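Salvados > Comunidade > História marítima e naufrágios

Como distinguir arqueação bruta, arqueação líquida e porte num processo de naufrágio?

Jurko
Membro desde maio

Estou a transcrever o processo de inquérito relativo ao encalhe de uma barca de três mastros, a Grerach, que deu à costa com temporal de sudoeste e se perdeu ao fim de duas marés. O processo tem 4 peças: o protesto de mar do capitão, o auto da estação de socorros a náufragos, uma carta do agente da seguradora e a relação de carga.

O problema é a tonelagem. No protesto de mar aparece «2275 toneladas», sem mais nada. No auto da estação aparece «navio de 373 toneladas». A carta do agente não indica nenhuma das duas e fala apenas em «carga completa de madeira». Um valor é mais de seis vezes o outro, e não me parece que possa ser explicado pela diferença entre arqueação bruta e líquida.

Já consultei uma lista impressa de perdas na costa, que repete o valor mais alto, mas suspeito que tenha copiado o protesto. As dimensões do casco constam do auto (comprimento, boca e pontal, em pés), numa letra que ainda não consegui ler com segurança.

Qual dos valores devo usar na ficha do navio? Existe algum critério aceite quando as fontes primárias se contradizem desta maneira?

Plamance
Colaborador

Convém separar primeiro as grandezas, que nas fontes da época aparecem quase sempre com a mesma palavra.

A arqueação bruta é uma medida de volume interno. No sistema Moorsom, adotado pela maioria dos países marítimos na segunda metade do século XIX, uma tonelada de arqueação corresponde a 100 pés cúbicos (2,83 metros cúbicos). A arqueação líquida obtém-se deduzindo os espaços que não rendem frete: alojamentos da tripulação, paióis de velas e, nos vapores, a casa das máquinas. Num veleiro as deduções são pequenas, e a líquida fica normalmente pouco abaixo da bruta. O porte é outra coisa: é peso, a massa que o navio pode transportar até à linha de carga, e num veleiro de carga excede em regra a arqueação.

Daqui resulta que nenhuma combinação de bruta e líquida produz a diferença que descreve. A combinação de porte e líquida também não. Um veleiro com 373 toneladas de arqueação não carrega 2275 toneladas de peso, seja qual for a forma do casco.

Restam estas hipóteses, por ordem do que eu verificaria:

O valor do auto não é uma tonelagem. As estações registavam a quantidade de carga salva, e um escrivão apressado pode ter passado o número para a linha errada. Compare com a relação de carga. Se a madeira recuperada estiver em standards de Petersburgo (165 pés cúbicos cada), o número pode reaparecer aí.

O valor do protesto refere-se a outra unidade. Em processos traduzidos é frequente a unidade original desaparecer na tradução. Veja se existe o texto na língua do capitão — a cópia consular costuma estar apensa — e confirme se a palavra «toneladas» lá está.

Trata-se de dois navios. Num temporal que durou mais de um dia, a mesma guarnição podia sair para mais do que um encalhe, e os autos eram por vezes redigidos em conjunto, vários dias depois.

O melhor controlo são as dimensões. Mesmo com letra difícil, o comprimento basta para decidir. Uma barca de madeira na casa das 373 toneladas anda pelos 120 a 130 pés. Um veleiro de aço de 2275 toneladas fica perto dos 280. Não há leitura paleográfica que confunda uma coisa com a outra, a menos que falte o primeiro algarismo.

Na ficha, enquanto não resolver, registe os dois valores, cada um com a sua fonte, e deixe vazio o campo normalizado. Não faça médias. Já encontrei fichas com médias. 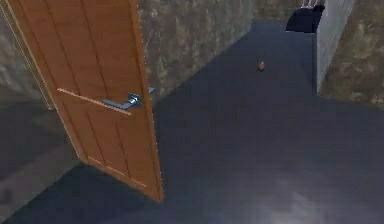
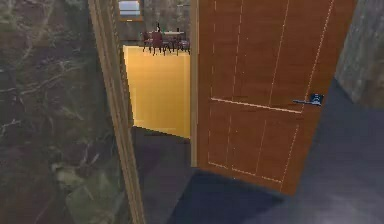 Quanto à lista impressa, tem razão em desconfiar. Essas listas eram compiladas a partir de telegramas e de protestos, e raramente de certificados de arqueação. Uma lista que repete o protesto não conta como segunda fonte. O documento que conta é o certificado, ou, na falta dele, a inscrição no registo de uma sociedade classificadora para o ano anterior à perda. Procure pelo nome, pelo porto de registo e pelo sinal distintivo, se o tiver. O nome sozinho não chega: há nomes repetidos em três e quatro portos no mesmo ano, e os navios vendidos mudavam de nome com facilidade.

Se a inscrição trouxer duas colunas de tonelagem, a maior é a bruta. Alguns registos dão ainda uma terceira, «under deck», que exclui as superestruturas. Não use essa para comparações.

Rainer
Visitante

Eu usava o valor maior, o capitão sabia o tamanho do navio dele. Os homens da estação viam-no da praia, com mau tempo, e escreviam o que lhes parecia.

Também pode ser que a barca tenha sido alongada e o número antigo tenha ficado nalgum papel. Isso fazia-se.

Jurko

Obrigado aos dois. Em relação ao alongamento, julgo que não se aplica: mesmo nos casos mais extremos, um casco não passa de um valor ao outro por lhe inserirem uma secção a meio.

Voltei à relação de carga. A madeira está de facto em standards, mas a soma das parcelas não dá 373. Falta no entanto uma folha, a que devia ter o convés, e sem ela a soma não prova nada. O comprimento no auto começa por 1, disso já não tenho dúvida. Os dois algarismos seguintes continuam por ler. Vou pedir nova reprodução da página.

A cópia consular não está apensa. Há uma nota a lápis na capa com uma cota de outro arquivo.

Plamance
Colaborador

Se o comprimento começa por 1 e tem três algarismos, o valor de 2275 como arqueação fica praticamente excluído. Verifique só se a unidade são mesmo pés, e que pés. Peça a boca na mesma reprodução, que costuma estar na linha de baixo, e transcreva a cota da capa tal como está, incluindo a pontuação.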